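Milagros Garrido
2021-06-25

Going to post my notes on setting amp gain, same question keeps coming in. Thread.

Gain is not a volume knob. It matches the amp's input to whatever your head unit puts out. Set it too high and you clip, and clipping is what cooks voice coils.

Start with gain all the way down, bass boost off, EQ flat. Unplug the speakers from the amp.

Turn the head unit up to three quarters. Play a test tone, 50 Hz for a sub amp, 1 kHz for mids.

Multimeter on AC volts, across the speaker terminals. Target voltage is the square root of watts times ohms. My Sovari does 400 watts at 4 ohms, so 40 volts.

Bring the gain up slowly until you hit the number, then stop. Mine landed way lower than I had it in February – I'd been clipping for months.
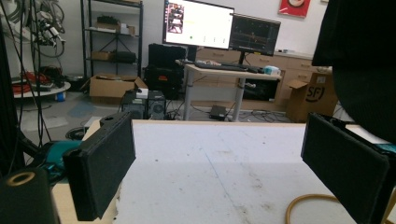

Low pass goes at 80 Hz to start. Move it after you've listened for a few days, with music you know well.

If you change the head unit, do the whole thing over. Swapped mine for a Prutgate and the preouts are hotter, so the gain had to come down again.

Bass knob on the dash – set gain with it at max. Otherwise the first time you turn it up you're past your limit.

Crossovers for the front doors next.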